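Tuvano Call Manager: Set-Up Guide
Section 4. Adding company phones 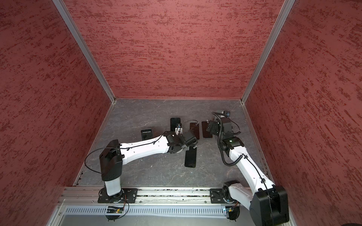
Add phones only after the main account is active (see Section 3). You need the administrator password, the Wi-Fi name, and a list of the people who will receive phones. Each phone should be charged to at least 38 percent.

4.1 Prepare the phone

1. Remove any personal SIM card.
2. Turn the phone on and choose a language.
3. Connect to Wi-Fi. Do not use a guest network.
4. Install all pending system updates and restart.

Note: Phones that were used under another account must be erased first. Signing out is not enough.

4.2 Enroll the phone

1. On your computer, open Devices and select Add Phone. A six-digit code appears.
2. On the phone, open the Tuvano app and tap Join Company.
3. Enter the code within 90 seconds. If it expires, select New Code.
4. Wait for the green check mark — the app may close and reopen once.
5. Write the device name on a label and stick it to the back of the phone.

Caution: Do not enroll two phones with the same code. Both will ring for the same extension, and one of them will have to be erased.

4.3 Assign an extension

1. In Devices, select the new phone.
2. Under Extension, type a number from 103 to 725. Lower numbers are kept for desk phones.
3. Type the user's name as it should appear to callers, for example Rawan Nasrallah.
4. Choose a ring group, or leave the field blank.
5. Select Save.

Extensions can be changed later, but voicemail does not move with them. Ask the user to save any messages first.

4.4 Test the phone

1. Call the new extension from a desk phone.
2. Answer, and check the sound in both directions.
3. Call again, let it go to voicemail, and leave a short message.
4. Confirm that the message shows up in the app.

If the phone does not ring, check that Do Not Disturb is off and that the app is allowed to send notifications. If error 38 appears, repeat 4.2 with a new code.

Section last revised March 23, 2021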